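About the Tiltden Cloth Handling Group

We are a small research group in Tultilthorpe, working on how robots pick up and smooth out soft things.

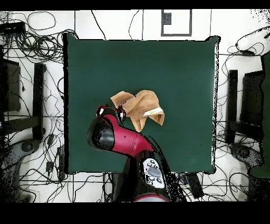

Arm, mat and crumpled cloth at the Tultilthorpe lab.

What we do

Rigid parts are well understood. A box stays the same shape when you lift it, so a robot can plan the whole move before it starts. A towel changes shape as soon as it is touched, and most of it is usually hidden under its own folds. Our work is about choosing where to take hold of a cloth when only part of it can be seen.

The group was set up by Sabine Nolte, who came to the problem from laundry machinery and still leads the day-to-day research. Our software is called Kolex.

The method

Kolex takes one colour and depth view of the cloth from overhead and scores each visible fold as a place to grip. It then picks 2 points: one to hold and one to move towards. After each pull it looks again and starts afresh. It keeps no model of the whole cloth from one step to the next. We tried that first, and small errors built up until the model was of little use.

Training used 1,100 recorded pulls, all made on our own bench with plain cloths of different weights. We left out patterned fabric on purpose — we wanted the system to learn from the shape of the folds and to ignore print.

Results so far

In our last set of 100 trials, the cloth was counted as flat when all 4 corners were clear of any fold. Kolex did well with towels and thick cloths. Thin cotton is harder, as the gripper often takes two layers where it should take one. Edges with a sewn-in label also cause trouble, and that is what we are working on now.

Working with us

The Wegener workshop next door makes our gripper fingers and lets us test new shapes quickly. We share our trial records with other research groups on request, failed pulls included. We take on student projects each January — please write to the lab office with a short note on what you would like to try.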